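Tredby Wash Log

README, last tidied up in July

Hello! I've been keeping a record of every load of laundry that goes through my flat in Tredby, and enough people asked for the spreadsheet that I've put it up properly. It's one file, loads.csv, with 605 rows, one per load. If you like arguing about spin speeds, welcome, you're among friends.

What's in it

Each row has the start time, the programme, the temperature I picked, the spin speed, which powder or liquid I used, how long things took to dry and a notes column. The notes are a mess (sorry) and a fair few only say "smells fine". Drying time is in hours, rounded to the nearest half, and it stops when I remember to go and feel the socks.

There are 8 columns altogether. Older copies had a ninth for the weather, but I was copying it off the Lenbridge forecast and Lenbridge is up a hill, so out it went.

Colours and fabrics

I sort by colour first and fabric second, so the "group" column says things like pale, blue, dark or towels. Blues get their own group after a navy pillowcase did something dreadful to a cream sheet in my first winter here. Anything crumpled gets a shake before it goes on the airer, and I don't iron, so don't look for an ironing column!
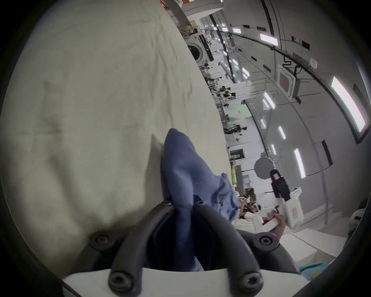

Known problems

Row 500 is a duplicate of the one before it. I've left it in so the numbering still matches my paper notebook. Loads from the Vương launderette down the road are marked with a V, and their machines are much bigger than mine, so please filter those out before you compare anything.

The Skedelance script (skedelance.py) makes the drying charts. It falls over if a time is blank, and I haven't got round to fixing that.

Using it

Do what you like with it, a mention would be lovely. The next upload should take it to 718 rows, once I've typed up the rest of the notebook.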